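Twelve years I washed windows for Flavel, and then one Monday in May they sat me down in front of a screen and told me the Nultell arm would be doing the washing from now on. My job was to teach it. In a practice house, mind you, one that only exists in the computer, put together by somebody with very strong feelings about tile.

So I learned! I've got a little controller and a good chair, and my knees have never been happier. I go room to room, line up the gripper, and head for whatever window or door comes next on the list. My first day I got through 2 rooms. Now I can do 44 before lunch if the coffee holds out.

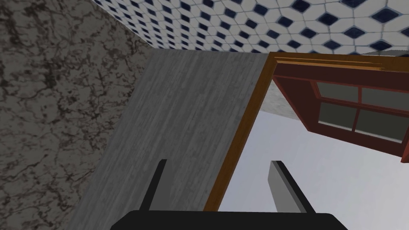 What I miss is the noise. There used to be a van full of us, arguing over the radio and whose turn it was to buy doughnuts, and now it's me and the hum of the vents. The Kusuma building took the first real arm last week, and I went over on my own time to watch. It came up to a window and stopped for a second before it reached, the way I do, because my shoulder's bad and I like to think about it first.

I stood on the sidewalk grinning like a fool (a lady with a stroller crossed the street). Then I called my old partner, who's parking cars at Horow these days, and told him the thing had my shoulder.

"Does it get your pension too?" he said, and I laughed so hard I missed my bus.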